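Ollside pump station gets new electrical controls

Brernix finished replacing the electrical control cabinets at the Ollside pump station this week, ending a job that had been on the utility's list since the old switchgear failed twice during heavy rain last year.

The station moves water from the Rivas reservoir up to the east side of town and serves 3245 homes and businesses. It ran on a rented temporary panel for 61 days while the old equipment was taken out and the new cabinets were set, wired and tested. Water service was kept up the whole time, although customers on the upper streets were asked twice to put off watering lawns while the load was moved over.

Valeriano Quintana, operations manager for the utility, said the old controls dated from the station's construction and parts for them had become hard to find.

"We were buying used relays," Quintana said. "When one of those pumps tripped at night, somebody had to drive out, open the door and work out by hand which part of the circuit had dropped out. You could be there an hour before you got a pump running again."

The cabinets were built by Callier and shipped to the site in sections. Workers bolted them down in the existing control room, which was repainted and given a new cable trench along the back wall. The main feed was connected last.
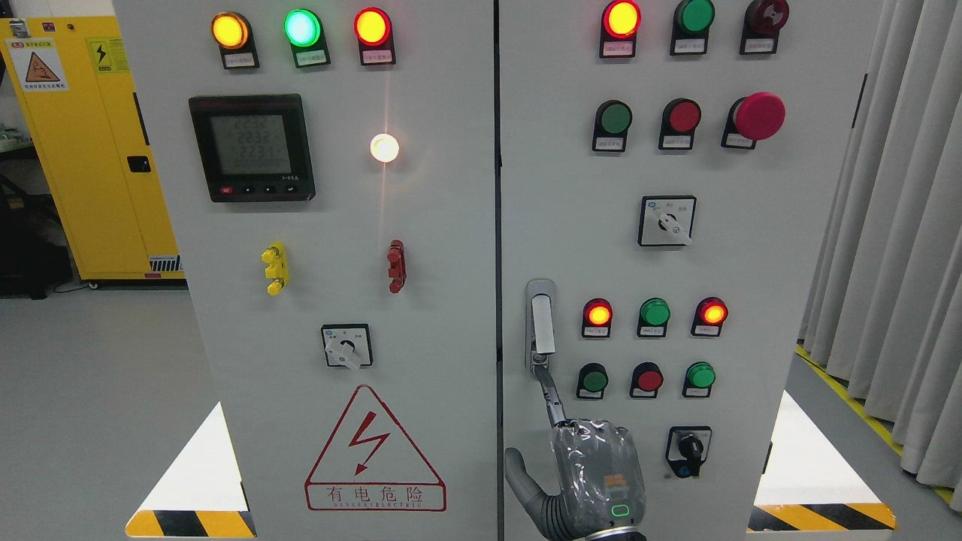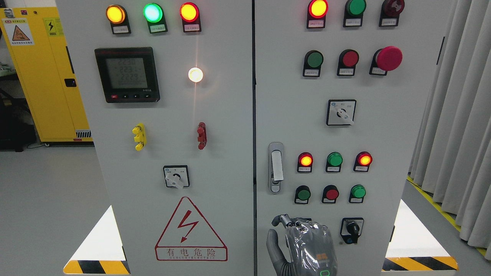

Operators will do most of their daily checks from the front of the cabinets, with the doors closed. A round of the station used to mean opening the old panel and holding a handheld meter to the terminals, a two-person task under the utility's safety rules. Incoming voltage can now be read off the digital meter on the left door, which has three readings stacked one over the other, and the emergency stop is the large red mushroom-head button on the right door. Readings are still to be written in the log book at the start of each shift. Quintana said he had no plans to drop the paper log, even after the remote connection is set up.

Arash Rostami, the Brernix site supervisor, said most of the delay came from the cable run between the control room and the pump floor. The drawings showed a straight conduit. Crews found it had been rerouted around a drain at some point and was too tight for the new cable, so 2378 feet of cable had to be pulled through a new route overhead. That added nearly 2 weeks.

"The cabinets themselves went in without much trouble," Rostami said. "It was everything between them and the pumps."

All station operators have been through a half-day training session on the new controls, covering starting and stopping the pumps by hand, switching between local and automatic operation, and locking out a circuit before repair work. A second session is planned for the on-call staff who cover weekends. The utility also asked for the operating instructions to be laminated and hung in the control room, and those were still at the printer on Friday.

The old switchgear has been moved to the utility's yard. Some of the breakers will be kept as spares for the smaller station on the Rivas road, which has equipment of the same age. The rest will go for scrap. Replacement of the controls at that station is in next year's budget request but has not been approved.

Brernix will return in November to connect the Ollside cabinets to the utility's remote alarm system and to run a full-load test with every pump working at once. Customers on the east side may notice a change in pressure for a few hours on the day of the test. Notices will be mailed with the next water bill.

Posted October 18, 2025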